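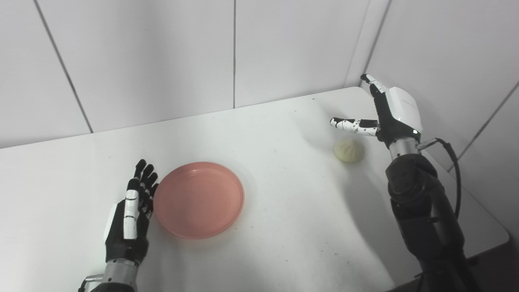

Progress report on the Clornonby range grant, 2023-10-06

Hi Augustina,

You asked for a page on where the Foulkes money has gone, so I'm skipping the fancy version. Short answer: the pistol magazine loaner program is up and running, and the juniors' .22 class starts later in October.

We ordered through Movik in the end. Guro had a better price on paper, but they wanted full payment up front and couldn't tell me when the ten-rounders would ship. Movik sent everything in two boxes, and Kwame and I spent an evening at the bench putting numbers on the baseplates with a paint pen (silver shows up best on the blued ones, white rubs off). Every magazine gets loaded, run through a club gun and logged before it goes out on loan. So far we've logged 354 out of 500. Seven had weak springs. Movik is swapping those, and I've got the return slip in my binder if you need a copy.

Mansa has taken over the sign-out sheet, thank goodness — my handwriting was a problem. Members like the loaners a lot more than I expected, mostly the folks who own a gun that only came with one magazine and got tired of stopping to reload all through a match.

What's behind: the cleaning station. The solvent tank is here but the vent hose is the wrong diameter, and Selorm is still waiting on an adapter. Kofi thinks we should just buy a new hose. I'd like to give the adapter until the end of the month before I spend more of your money on it.

No change to the budget lines. I would like to move what's left under "targets" over to ear protection in junior sizes, though — the muffs we have slide right off the smaller kids. Could you let me know if that needs a form or if an email is enough?

Receipts are coming separately.

Thanks again,
Gyamfi (Selorm's the other one!), range officer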